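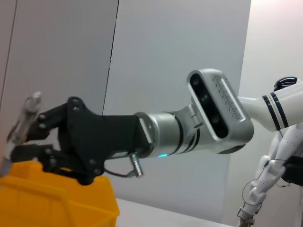 图3 黄色塑料收纳箱上方的机械臂与黑色夹爪

4.2 求助帖与“報喜帖”的回应差异

本节所用语料取自Sorkodo论坛的单亲父亲版块，清洗后共3,745条主帖。版规对“求助”和“分享”有明确区分，发帖人大多不予理会，因此两类标签由Engström与Mikuš（Janka）两位编码员重新标注，意见不一致时交Thygesen裁定。Thygesen本人有三个孩子，裁定速度很快。

求助帖的内容相当琐碎：半夜发烧该不该去急诊，马尾辫怎么扎才不会在午饭前散掉，幼儿园通知里的“轻便服装”究竟指什么。报喜帖则几乎有固定格式，先交代独自带孩子的年头，再叙述一段艰难时期，最后附上孩子说过的一句话。这句话的语法通常完整得可疑，我们在编码时不对其真实性作判断。

就首日回复量而言，报喜帖明显占优，但回复的用词高度重复，“好爸爸”“泪目”及其变体占去了大部分篇幅。求助帖得到的回复较少，也较长，其中最长的一条超过700字，通篇讨论如何让四岁的孩子承认自己困了。该帖作者次日回帖致谢，并说明孩子仍未承认。 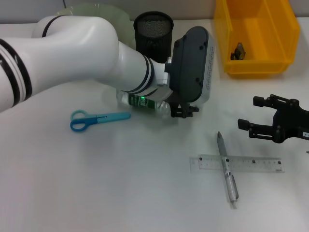
回复者的身份同样值得留意。在扎辫子一类的帖子下，女性用户的回复往往以“你已经做得很好了”开头，随后列出五到六处错误；男性用户则倾向于推荐工具，包括一种用吸尘器软管收拢头发的办法。后者在访谈中被反复提起，提起的人都声称自己没有试过。

为了解发帖动机，我们于1月在Trirkow和Dratbridge两地访谈了70名发帖人。多数受访者表示，发报喜帖之前曾有过求助的念头，写到一半又改了口气。一位受访者说：“我本来想问怎么给她退烧，写完一看，像在夸自己。”他没有再改，帖子得到了大量祝福，退烧的办法最后是打电话问母亲得来的。另一位受访者承认，自己有2个账号，一个用来报喜，一个用来求助，后者的头像是一条鱼。

这一现象与Haugen和Strömberg提出的“体面求助”假说基本吻合，即父亲在公开场合更愿意讲述已经克服的困难。不过该假说认为，匿名会消除这种倾向，我们的材料对此支持有限。匿名用户照样报喜，只是篇幅略短，错别字略多。

需要说明的是，语料中不含私信。不少受访者提到，真正管用的建议来自帖子沉底之后的私下往来，有两人还因此交换了闲置的婴儿推车。版块管理员拒绝提供这部分数据，理由充分，我们只好接受。此外，Liem分站的帖子因时间戳缺失未纳入首日回复量的比较，仅用于4.3节的用词分析。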